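这篇是评测组内部教程的公开版，七月改过一遍。改动最多的是复位和判据两节，旧版里那两节写得太客气了。

# 拿到一个“放碗入盘”的成功率之后，怎么判断它值不值得信

桌面摆放类任务的论文我读了不少，读得越多越不愿意看摘要里的那个百分比。把一只碗拿起来，放进旁边的浅盘里，这件事谁都会演示，视频也都好看。难的是回答：换一个下午、换一个人摆碗，这个百分比还在不在。

下面用我们复现 Zitis 的过程做例子。Zitis 是 Carrilho 实验室放出来的一种模仿学习微调方法，底座策略叫 Gamel，两者的权重都能下载。作者的说法是，先在 Clostwood 数据集的 1,280 条轨迹上预训练，再用近 1,000 条本地示教微调，并在动作解码时加一个“接触前减速”的辅助损失，放置的成功率就会明显高于只做普通微调的 Gamel。

这个说法可能是对的。我们做完之后也没能推翻它，只是没能证实它。教程要讲的就是这两种情况的差别，以及怎么安排实验才有资格说出其中一种。

## 适合谁看

假定你已经有一台能跑策略的机械臂，相机标定做完了，示教数据也采好了，手里有至少两个想比较的模型。标定和训练不在这里讲。只有一个模型、没有对照的，建议先回去训一个普通微调的版本，否则后面大部分步骤没有对象。

需要准备的东西不多：

- 一只深一点的碗，一只比碗口宽的浅盘；
- 可以定位的桌面（怎么定位后面说）；
- 一台固定机位的相机，专门用于复核，它的画面不喂给策略；
- 一张事先写好的试验表，电子的或纸的都行；
- 两个人。一个人也能做，但盲测那一步会打折扣。

## 第一步：先写判据，再开机

判据要在第一次试验之前写完，写完以后冻结。我们第一版判据是这样的：

> 碗被放进盘中，视为成功。

Idalina Vieira 和我各自拿着这句话去看同一批预试验录像，分歧多得没法用。碗底压在盘沿上，斜着，但没掉，算不算？夹爪松开时碗滑了一下，最后滑进了盘子，算不算？碗放稳了，撤回时夹爪把盘子带着挪了一截呢？

她倾向于看结果，我倾向于看过程，两种立场都讲得通，于是同一批录像能得出两个成功率。论文里如果只写“成功放置”，你不知道作者站在哪一边，也不知道他们是不是看着录像才选的边。

冻结后的判据改成了一组只能答“是”或“否”的条目：

1. 夹爪完全松开并撤离后，碗底整个落在盘内，不压盘沿。
2. 碗口朝上。
3. 盘子没有离开它的起始标记范围。
4. 整个过程没有触发急停，操作者没有伸手。
5. 在规定时间内完成。

全部为“是”才算成功。任何一条为“否”，记失败，并写明是哪一条。

时间上限最好从示教数据里推，比如取示教时长的某个高分位再放宽一点。上限定得很宽，会让反复试抓的策略占便宜；定得很紧，又会罚到动作慢但稳的策略。Zitis 带减速损失，恰好属于后一类，所以这个上限一定要在看到它的表现之前定下来。我们差一点没做到：Henrique Azevedo 提议先跑几次看看一般要多久，被拦住了。

## 第二步：把起始位置写成表

“随机摆放”是实验记录里最不可信的四个字。人手摆东西有强烈的偏好，大多会摆在自己顺手、也觉得机器人顺手的地方。失败一次之后，下一次还会不自觉地往容易的方向挪。

做法是把桌面上可达的范围划成六个区域，在每个区域里用伪随机数生成碗的坐标和盘的坐标，生成完存成文件，之后只照着文件摆。每个策略跑 40 次，均摊到六个区域除不尽，就让四个区域各跑七次，另外两个区域各跑六次，哪两个少跑也用随机数决定。

生成坐标时有几条约束要写进脚本：

- 碗和盘的外缘之间要留空隙，不能一开始就挨着；
- 两者都不能超出复核相机的视野；
- 碗在左和碗在右都要有。如果示教数据里碗只出现在一侧，另一侧的试验单独列出，别混进主要结果。

第三条经常被忽略。我们采示教的时候，碗差不多总在左边，原因平淡得很：采数据的人把碗放在左边已经成了习惯。模型有没有学会“找碗”，从这种数据里看不出来，它也可能只学会了“往左伸”。

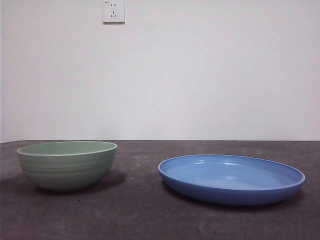 左右对调之后的试验，我们叫它“镜像组”。镜像组的结果不进总分，可它往往比总分更能说明问题。一个在常规布局下很强、在镜像组里伸手去抓空气的策略，你要怎么描述它的能力？我见过的做法是只报前一半。

试验表的格式大致如下，行的顺序在生成后打乱：

| 字段 | 说明 |
|---|---|
| trial_id | 只增不改，作废的试验也占一行 |
| region | 区域编号 |
| bowl_xy, bowl_yaw | 碗的位置，朝向对圆碗没有意义时留空 |
| dish_xy | 盘的位置 |
| code | 策略代号，由不在现场的人分配 |
| order | 同一布局下两个策略谁先跑 |
| c1 到 c5 | 五条判据，逐条填 |
| note | 自由文本，写看到的，不写猜的 |

“作废也占一行”值得多说一句。只要允许把某次试验删掉，就会有人删得合情合理：网络卡了一下，夹爪好像没回零，灯被人碰了。这些理由可能全是真的，但它们几乎总是在失败之后才被想起来。我们的规定是，作废只能在策略开始运动之前宣布。动了就算。

## 第三步：复位要比你以为的更认真

复位的误差直接加在结果上，而且它不一定是随机误差。

最省事的办法是画面叠加。第一个策略在某个布局下开跑前，用复核相机存一张静止图；轮到第二个策略时，把这张图半透明地叠在实时画面上，把碗和盘推到轮廓重合为止。叠加的好处是不用在桌面上贴标记。贴标记听起来更精确，问题是策略的相机也看得见标记，等于给它画了靶子。

叠加时建议按这个顺序来：

1. 先对桌子后沿。后沿对不上，说明相机或者桌子动过，这时候对碗没有意义，停下来查。
2. 再对盘。盘低而宽，在低机位下看是一个很扁的椭圆，前后方向的偏差不容易看出来，要盯着靠近相机一侧的盘沿。
3. 最后对碗。碗较高，对齐时碗口和碗底都要看。只对碗口的话，碗的前后位置会有偏差。
4. 人退出画面，确认手和袖子都不在了，再存一张“开跑前”的图。

开跑前的图必须存，每次都存。做完全部试验以后，把同一布局下两个策略的开跑前图逐对相减，差异大的那几对挑出来人工看。我们挑出来的几对里，偏差都集中在盘的前后方向上，和第二条担心的一样。那几对没有删除，分析时做了一次带它们、一次不带它们的比较，结论没变。如果变了，就该把两个数都报出来。

还有光。碗和盘都有釉面，高光会跟着灯走。我们曾经以为拉上窗帘就够了，后来查记录发现，早上跑的和傍晚跑的，盘内壁的亮斑不在同一处。策略有没有受影响不好说，但既然两个策略不能同时跑，就得保证它们轮着跑，别让某一个独占上午。这就是下一步。

## 第四步：配对、交错、遮住名字

每个布局下两个策略都跑一遍，这叫配对。同一布局里谁先谁后由试验表决定，这叫交错。现场的人只看到代号，不知道哪个是 Zitis，哪个是 Gamel，这叫盲测。三件事分别防三种毛病：布局难易不同、时间上的漂移、人的偏心。

盲测在真机上很难做得彻底。Zitis 带减速，看过几次就能从动作里猜出来。Niamh Carroll 负责现场摆放，跑到中途她已经能把两个代号对上号。所以我们把判定从现场拆出去了：现场的人只摆、只按启动、只管安全；成败由 Vitória Cardoso 看终局静止图和一段截掉接近过程的录像来判。终局图上碗要么整个在盘里，要么没有，看不出机械臂是快是慢。

这样仍然有漏洞。判据第四条（有没有人伸手）只能由现场的人记录，第五条要看计时。这两条我们交给了日志，急停和超时由程序写入，人改不了。“有没有伸手”则看复核录像。

只有一个人的话，至少做到这些：代号让脚本随机分配，映射存进一个不打开的文件；判定在全部试验跑完之后统一做，而且打乱顺序看。

## 第五步：加两个“笨”对照

这一步最便宜，也最容易让人难堪，可能正因为如此很少有人做。

**回放对照。** 从示教里取一条轨迹，不看图像，原样回放。如果回放在你的布局里成功率不低，那么你的布局太窄了，测的是肌肉记忆。我们第一次生成坐标时范围偏小，回放居然能蒙中一部分。那一版坐标表整个作废，重新生成后才开始正式试验。

**遮挡对照。** 策略照常运行，但其中一路相机换成一张固定的旧图。逐路换。如果换掉某一路之后成绩没有变化，那这一路相机对结果没有贡献，论文里关于它的讨论就要打个问号。遮挡对照只需要少量试验，用来发现大问题，别拿它的成功率去做精细比较。

另外还有一种背景上的捷径，和遮挡有关。固定机位、固定桌子、白墙，墙上再有一个插座，几乎所有训练图像里插座和桌子的相对位置都不变。模型完全可以拿它当坐标原点用。这在你自己的实验室里是好用的，搬个地方就难讲了。检查办法是用一张与墙面同色的纸把插座盖住，再跑一小批。要是手边没有差不多颜色的纸，把桌子横向挪一点也行，不过那样机械臂和桌子的关系也可能跟着变，两个因素会搅在一起。

## 第六步：算区间，别只算百分比

下面的脚本只用标准库。第一个函数算单个策略的 Wilson 区间，第二个函数对配对结果做精确的 McNemar 检验。

```python
from math import comb, sqrt

def wilson(k, n, z=1.96):
 p = k / n
 d = 1 + z*z/n
 c = (p + z*z/(2*n)) / d
 h = z * sqrt(p*(1-p)/n + z*z/(4*n*n)) / d
 return c - h, c + h

def mcnemar_exact(only_a, only_b):
 n = only_a + only_b
 if n == 0:
 return 1.0
 k = min(only_a, only_b)
 tail = sum(comb(n, i) for i in range(k + 1)) / 2**n
 return min(1.0, 2 * tail)
```

`only_a` 是 A 成功而 B 失败的布局数，`only_b` 反过来。两个都成功或者都失败的布局不进这个检验，它们对“谁更好”没有发言权。

我们的主要结果：

| 策略 | 成功 / 试验 | Wilson 区间（95%） |
|---|---|---|
| Zitis | 34 / 40 | 0.71 到 0.93 |
| Gamel 普通微调 | 31 / 40 | 0.62 到 0.88 |

配对来看，只有 Zitis 成功的布局有五个，只有 Gamel 成功的有两个，精确检验的 p 值是 0.45。

如果我想写一篇支持 Zitis 的文章，可以写“成功率由 77.5% 提高到 85%”。每个数字都没错。如果我想写一篇反对它的文章，可以写“未观察到显著差异”，也没错。后一种写法同样会误导人，因为这样的试验量本来就很难看出中等大小的差异，没看出来不等于没有。

我愿意写的版本是：在我们的桌面、我们的碗盘和我们的判据下，数据与“Zitis 好一些”相容，与“两者一样”也相容，与“Zitis 略差”同样没有矛盾。想分辨它们，需要多得多的配对试验。

Jaime Guerreiro 看了这一段，认为我太悲观，理由是方向和原论文一致，两份证据应该合起来看。合起来看的前提是两边的判据相同，而原论文的判据我们不知道。写信问过，收到的答复是“以人工判断为准”。那就合不了。

## 第七步：看失败，按判据分类

总分分不出高低的时候，失败的样子有时候能分出来。把每次失败按第一条不满足的判据归类，再去看录像。

Gamel 的失败多数在松爪那一刻，碗底还没过盘沿就松了，落下来压在沿上。Zitis 较少这样，它的失败更多是超时，接近盘子时慢下来，然后在盘沿上方犹豫。减速损失大概是起了作用的，至少行为上看得出差别。这个差别有没有转化成更高的成功率，取决于时间上限放在哪里。

于是我们事后算了一遍：把上限放宽，Zitis 的分数会涨；收紧，会掉得比 Gamel 快。这类事后分析可以做，也应该做，但要标明是事后做的，并且不能替换主要结果。我怀疑不少论文里的“时间上限”就是这么挑出来的，当然我没有证据。

失败归类时常见的错误：

- 写原因，不写现象。“深度估计不准”是猜测，“夹爪在碗口上方合拢，没有碰到碗”才是记录。
- 把少见的失败并进“其他”。等你想查的时候，已经分不开了。
- 只看失败录像。成功的也要抽着看，里头有侥幸的。盘沿把碗挡了一下才滑进去的，按我们的判据算成功，但值得在备注里写一笔。

## 几个会被问到的问题

**换一只碗可以吗？**
可以，但那是另一个实验。外壁有横纹的碗和光面的碗，在图像里不一样，夹起来也可能不一样。想谈泛化，就准备一组没在示教里出现过的碗，每只都配对跑，按碗分别列结果。只换一只，然后写“泛化到新物体”，我不接受。

**能不能用仿真补足试验次数？**
能用来筛掉明显不行的模型。碗底碰盘沿那一下的接触，仿真里的参数是谁定的、按什么定的，先回答这个，再谈拿它的成功率和真机的放在一张表里。

**跑到一半发现判据有漏洞怎么办？**
继续按旧判据跑完，把漏洞记下来，下一轮再改。我们遇到过一次：判据没有规定碗落进盘里之后可不可以偏到一边。很想改，没有改。

**训练时的随机种子要不要考虑？**
要。我们每种方法只训了一个种子，这是整套实验里最弱的一环。上面的区间只反映试验的波动，不反映训练的波动，换个种子，三次成功的差距完全可能反过来。多训几个种子再在真机上逐个评，工作量我们没扛住。读别人的结果时，可以专门找一下这个信息，多半找不到。

**看到一篇新论文，最快的检查办法是什么？**
先翻判据，再翻起始位置是怎么产生的，然后看试验次数后面有没有区间。前两项缺了任何一项，我就把那个百分比当作一段视频来看待。

## 归档清单

评测结束后，一个目录里应该有：

- 冻结的判据文本，带版本号；
- 坐标生成脚本、种子和生成出来的表；
- 作废的旧坐标表，附作废理由；
- 每次试验的开跑前图和终局图；
- 复核录像；
- 代号映射文件，附解盲时间；
- 两份对照（回放、遮挡）的原始记录；
- 分析脚本，以及它在原始表上的输出。

镜像组的数据也放在同一目录，单独一个子文件夹。我们的镜像组目前只跑了一小部分，两个策略都不好看，等跑完再写进下一版。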